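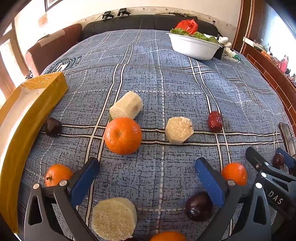

Drellumska Brushed Cotton Quilt Cover Set, queen size: reviewed after two winters

I bought this set in July, two years ago, when the old flannelette cover finally tore along the seam where the dog gets on and off. We live outside Altandale, where it gets properly cold overnight and the bedroom is on the south side of the house. I wanted something warmer than plain cotton that wouldn't go bobbly by spring. I had already been through two cheap sets from the supermarket and I was prepared to pay a bit more.

The Drellumska set comes as a quilt cover and two standard pillowcases. There is no fitted sheet in the box, which I missed when I read the listing, so check that before you order. You can buy the fitted sheet separately, and it comes in plain colours only. I ended up using a fitted sheet I already had.

Ordering and delivery

I ordered from Plumham, the homewares place, because they had it in stock and the shop on our main street did not. It arrived in a cloth bag made of the same fabric as the cover. I have kept the bag and store the spare pillowcases in it. There was one loose thread near the button placket, which I snipped, and otherwise the stitching was tidy.

It smelled a bit of the warehouse. One wash fixed that.

Fabric

This is a brushed cotton, brushed on both sides according to the label, and it feels thicker than the supermarket flannelette I had before. It is not as fluffy as some flannelette. If you like the very furry kind you may find it a little flat. I prefer it this way, as the furry kind sheds all through the dryer and then all over my pyjamas.

The weave is fairly tight. I held the cover up to the window when I first got it and not much light came through. My quilt is a wool one that tends to poke fibres through thin covers, and I have had no trouble with that here.

It does hold the heat. On the coldest nights I don't need the extra blanket, which I did need with plain cotton. By the middle of October it is too warm for me and I change over to a lighter cover. My husband would change over in September.

Sizing

The queen cover fits my queen quilt with a bit of room to spare. I measured it before the first wash and again after the third, and it had come in by around 3 centimetres along the length. The width hardly changed. That was with cold washes and line drying, so I would expect more shrinkage from anyone who uses a hot wash. The label does allow for some.

The pillowcases are on the snug side. Mine are ordinary standard pillows and they go in with a bit of a shove. A thick latex pillow would be a fight. My sister has the latex kind and she gave up and used her old cases.

Closure and ties

The bottom closes with buttons, spaced a hand's width apart. I had been hoping for a zip. Buttons are fine until you are changing the bed at nine at night, and then they are annoying. They have all stayed on, though, and the buttonholes haven't frayed. A toe does find its way into the gap between buttons from time to time.

Inside there are ties at the corners. They are proper fabric tape, sewn into the seam, and long enough to tie in a bow. The previous cover had two little loops that did nothing at all. With these, the quilt stays put. I would have liked another tie halfway down each side, because a wool quilt is heavy and will sag in the middle if you don't shake it out.

Washing and drying

Our machine is an Ouali front loader and the queen cover takes up most of the drum by itself. I wash it cold on the cottons cycle at 900 rpm. I tried a faster spin once and it came out with creases I could not get rid of without ironing, and I don't iron bedding.

On the line, in sun with a bit of breeze, it is dry by mid-afternoon if I get it out by breakfast. In winter it is another matter. Thick cotton takes its time, and on a still, grey day I have had it on the clothes horse in front of the heater for 24 hours before I trusted it to go back on the bed. If you only own the one cover, you will want a second for those weeks.

I have tumble dried it a handful of times on low. It came out soft and there was a fair bit of lint in the filter for the first couple of goes, then less. I can't say I noticed any extra shrinkage but I didn't measure again.

Turn it inside out before washing and do up the buttons. Otherwise you will open the door and find every sock in the house has gone to live inside it.

Pilling and wear

This was the main thing I wanted to know before buying, and the reviews I read had all been written the week the parcel arrived.

After the first winter there was light pilling at the top edge, where it rubs against our chins and hands. The rest of the cover was clean. After the second winter the top edge is a bit worse and there is a patch on my husband's side, down near the feet. He wears thick socks to bed, so I put that down to him. The pillowcases have pilled more than the cover. I went over them with a fabric shaver and they came up well enough, but I expect to replace them before the cover goes.

The colour has faded slightly. I only noticed when I got out a pillowcase that had been sitting in the cupboard and put it beside one that had been in use. The seams are all sound. There is one small pulled thread from a dog claw and it hasn't run.

Dog hair sticks to it, as it does to any brushed fabric. A damp rubber glove gets most of it off. The sticky rollers work but you go through a lot of sheets.

Customer service

I had one dealing with them. After the first winter I wanted a second pair of pillowcases and the website only offered the whole set. I wrote to Drellumska and had a reply from Glykeria Andreadis in their customer team, who found me a pair and posted them at the ordinary price with ordinary postage. It took a bit over a week. The colour was a very close match — there was a small difference in daylight, and I put that down to mine having been washed all winter.

I asked her at the same time whether they had plans for a zip version. She said she would pass it on. I haven't seen one yet.

Compared with what I had before

The supermarket sets were less than half the price and lasted one winter each before they looked tired. They were softer out of the packet. By August they were rough and covered in pills, and one of them went thin in the middle. On cost alone, it comes out fairly even so far, and will tip in favour of the Drellumska if it gets through another year, which I think it will.

I have also slept under a linen cover at a friend's place. It was nice, but cold to get into, and I am not built for that in July.

Who it suits

If your bedroom is cold and you like a bit of weight on you, it is a good buy. If you run hot or share with someone who does, go for a lighter cotton and keep a blanket at the foot. Anyone in a flat without a line or a dryer should think about how they would get it dry. People with big pillows should order the pillowcases a size up if they can.

For and against

For: warm, holds its shape, good corner ties, hardly any pilling on the main panel, spare pillowcases can be had if you ask.

Against: slow to dry in winter, snug pillowcases, buttons where there should be a zip, no fitted sheet included.

I would buy it again, and I have been watching for one to go on sale for the spare room. Plumham had a few marked down last Saturday but only in king single.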